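Residents at Rinholm will be eating from their own planters this July, after the tenants' group at the Trurninlow building got its shared room ready for a second season of table suppers.

The room on the ground floor was handed over to tenants in spring, when the building's managing firm, Rainer, moved its office across the road. It had been used for storing files and had a single working socket. The group painted it over two evenings, had the electrics seen to and put a brown wooden table in it, with greenery set close by so that people sit down next to something growing. 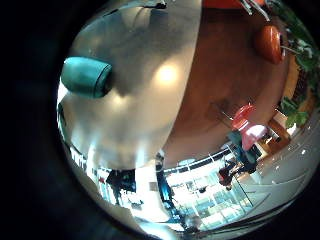
Suppers begin at 6.30pm and finish by 9pm. There are 12 places at each sitting, and the group says it will add a second sitting if the list fills up. Last year's suppers were held in the courtyard and two of them were rained off, one after the food had already been carried down four flights of stairs. Moving indoors was the most common request when tenants were asked what they wanted changed.

The food is kept simple. Each household brings one dish and the group provides bread, water and something small in a clear plastic cup for everyone to start with. Cups were chosen over bowls after complaints last year about the washing-up, which fell to whoever was still there at the end. They will be rinsed and used again for as long as they last, and a crate for them will be kept under the sink.

Seating was a longer discussion. The group had looked at buying a matching set, but the quotes came in well above what it had to spend, and tenants were asked to offer what they could spare. A red chair is among the seats now in the room. Anyone who has given furniture and wants it back should leave a note in the Trurninlow letterbox before the end of the season.

The planters themselves are in the courtyard, along the wall that gets the afternoon sun. There are 14 of them, up from four when the scheme began. Tomatoes have done best, followed by salad leaves and chives. Courgettes were tried and given up on after they crowded out everything else. Households can put their names down for a planter at any time, and a share of whatever is picked in the week goes to the supper table.

Compost and canes have been paid for with a small grant from Rarkon, the hardware shop on the corner, which has also agreed to take back empty plant pots. The grant covers this season only. The group plans to ask again in the autumn and will put the accounts up on the noticeboard by the lift before it does.

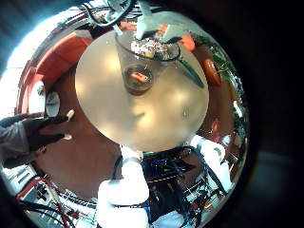
Do you have to grow something to come to a supper? Anyone living in the building can take a place, with or without a planter, and can bring one guest if there is room on the list.

The list is pinned up inside the front door and is cleared after each supper. Names are taken in order, and people who missed out on one evening are moved to the top for the next. Those with allergies are asked to write them beside their name, and dishes should come with a slip of paper saying what is in them. Nuts are to be kept off the table altogether.

Children are welcome and do not count towards the number of places if they are sharing a seat. The lift is working again, and the room can be reached from the courtyard without steps. The side gate will be left open until the supper ends.

The room can also be booked during the day, free of charge, for up to 2 hours at a time. Bookings go in the blue diary in the entrance hall. Users are asked to water the plants if the soil is dry, wipe the table down and close the windows when they leave.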